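Holwood room, desk things notebook
August 14, 2023

Carried over from last entry: find out whether the cursor skips because of the mouse, the cloth, or the person. Zubaida has money on the person. The person is me.

Background for whoever opens this at the wrong page. The Holwood room got the white cloth in April, when the table top was declared unfit to be looked at. Since then the cursor has jumped now and then, always when somebody is reading over your shoulder. Cathal's position is that a mouse belongs on a mouse pad and that we own one. Faisal's position is that a mouse should work on anything. Both positions were explained to me at length over lunch, and then both men went off to do other work, so I have the afternoon with the mouse.

Surfaces to try:
1. Cloth, plain white part, pulled flat
2. Cloth, over one of the prints
3. Cloth, wrinkled, as found
4. Mouse pad with the cartoon on it
5. Beige speckled pad (Shamim says yes, I say it's a pad for something else)
6. Bare wood, for comparison. The Paracha desk next door will do, when Aqeel gets up from it.

Method. Slow strokes left to right, 28 cm by the steel rule, cursor watched on the big screen, one tally mark per skip. I did 204 strokes in all, and my wrist would like that recorded somewhere official. Strokes where I sneezed, got talked to, or lost the place were thrown out. There were 16 of those, most of them Aqeel.

Surface 1. Pulled flat, the cloth is fine. Hardly a skip. The trouble is that it stays flat for as long as you hold it, and holding it takes the hand you wanted for writing down that it's fine. Tried clips on the back edge, which moved the wrinkles to the front. Took the clips off.

Surface 2. Expected the prints to matter. They're faint gray and beige, the kind of pattern you stop seeing after the first day, and the mouse doesn't seem to see them either. Same result as plain. Crossed out a whole theory here, and I'd been fond of it.

Surface 3. Skips, plenty. It isn't clever: the mouse rides up on a crease, tips, and the cursor heads for the corner. If you go along the crease instead of across it you get away with it. A mouse that works in one direction is of limited use to us.

Surface 4. Clean all the way through. Cathal came in for this one and stood there with his arms folded, saying nothing in a very loud way. The pad slides a bit on the cloth, so the skip you save on the cursor you pay for by chasing the pad across the table. Noted this aloud for Cathal's benefit.
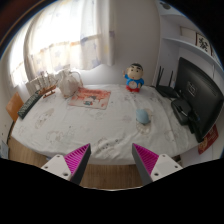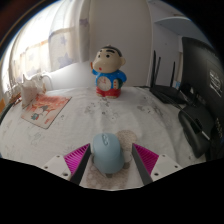 Light blue mouse, with the boy on the printed cloth behind it. Clock face on his belly shows in the second one.

Surface 5. Better than I wanted it to be. The speckle didn't bother anything, and the pad lay flatter than I'd expected. It is on the small side for a full stroke though, so the numbers don't line up with the rest and I've kept them on the facing page. There's a round one with the same speckle, fuzzy looking, and Shamim wanted that tested as well. I said no. There has to be an edge to this experiment somewhere.

Surface 6. Still waiting on Aqeel.

On the boy. He was meant to go on the shelf before I started, and I forgot, and by the time I noticed I was into surface 2 and didn't care to change the conditions. So he stood at the back with one arm up for most of it, like a kid who knows the answer and isn't going to be asked. Thick eyebrows, very small mouth, not an encouraging audience. Shamim asked if I was timing the strokes off the clock on his belly. I was using my phone. I mention it in case somebody later sees the clock and decides it was part of the method.

He did cause one real problem. When you pull the cloth flat from the front, everything standing on it comes along, and twice I had to stop and shove him back. He's steadier than he looks with a head that size. I'd put him on the shelf next time all the same, and weigh the back edge down with the steel rule.

Numbers, short version. Of the good strokes, 104 were on the cloth in one state or another, and nearly every skip in the book belongs to the wrinkled batch. Flat cloth, printed or not, is as good as the cartoon pad for what we do. Full tally is in the back pages in pencil. My fives look like esses after the halfway point – ask before you copy anything out.

Cathal's reading: use the mouse pad.
Faisal's reading: iron the cloth.
Zubaida's reading: it was the person, since the person never ironed the cloth. She has asked for her money. I've written that we'll discuss it.

Things I didn't do and should have:
– Turn the mouse over and clean the underside before starting. Did it afterward, which is the wrong order. There was some lint. Can't say what difference it made, so the first few strokes on surface 1 have a question mark next to them.
– Use the same hand throughout. Switched to the left toward the end of surface 4. Left is worse at everything but equally worse, I think.
– Write down who moved the rule. The rule was moved.

Also looked at the old mouse from the Florano box for comparison. Somebody has taped a note to it reading "works", in the tone of a person who wanted it to stop being their problem. It doesn't. Put it back with the note still on.

Side question from Faisal, left here so it doesn't get lost: does the Kadasham desk have the same trouble? It has no cloth, but people there complain about the cursor too, and they're not shy. If it skips on a bare desk then my crease story covers our room only. Needs somebody to walk over with the rule and a pencil. I've suggested Faisal.

To do
– Iron. We have a board and, so far as anyone will admit, no iron. Shamim has one at home and is being cagey about it.
– Something grippy under the cartoon pad. Shelf liner would do, there's an end of a roll in the cupboard with the extension cords.
– Repeat surface 3 after ironing, same stroke length, right hand only.
– Surface 6, if the chair ever comes free.
– Boy to shelf.
– Sharpen the pencil, see fives above.

Added later, different pen: Aqeel got up. Bare wood, no skips at all in the short run I had before he came back with his tea. Didn't reach a full set so it's not in the total. He says I left the rule on his chair. That answers who moved the rule.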